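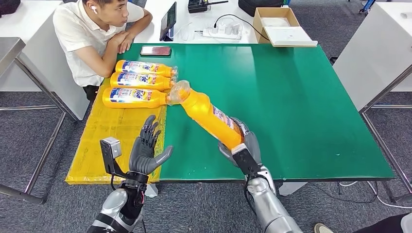 pelican_brief_case wrote:
Forty-eight good episodes beat 500 sloppy ones, and I'll keep saying so until the mods take my keyboard away.

gradient_dissent wrote:
You said that in September, and then your Jandley policy fell over the moment a bottle was turned label-down. I have 3000 episodes. Half of them are me fumbling. Mine copes.

pelican_brief_case wrote:
Copes is generous. I watched your clip. It picks up a bottle like it's apologizing to it.

mossyservo wrote:
Can we get back to the question? OP wants to know whether to reset the bottles to the same spots every time. I'd say no. Shove them somewhere new between takes, and keep the failed grasps in their own folder so you can argue about them later, as we are clearly going to.

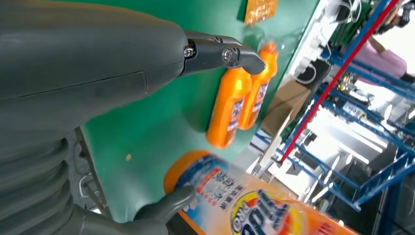

Wrist view, bottles on the green table.

tinfoil_gripper (OP) wrote:
Thanks, I think. We're on Ivora hands with Kwok for logging. The head view makes me look competent. The wrist view tells the truth, so I've been labeling from that one. Is that dumb?

mossyservo wrote:
Label from both. The wrist is great for contact and useless for knowing where the other bottles went.

gradient_dissent wrote:
Disagree. Label from the wrist, check 3 in every batch against the head view, go home at a normal hour.

pelican_brief_case wrote:
And there's how you get to 3000.

tinfoil_gripper (OP) wrote:
OK, moving the bottles between takes and labeling from both. If Bivix chokes on two streams again I'll be back to complain in a new thread.

mossyservo wrote:
Turn off its auto-trim first. It eats the start of every reach.

Filed under: Teleop & Demonstrations > Collecting Data

Related threads
Bivix drops the second stream after export
How long should a demo be?
Ivora thumb calibration, again
Do you keep your failed grasps?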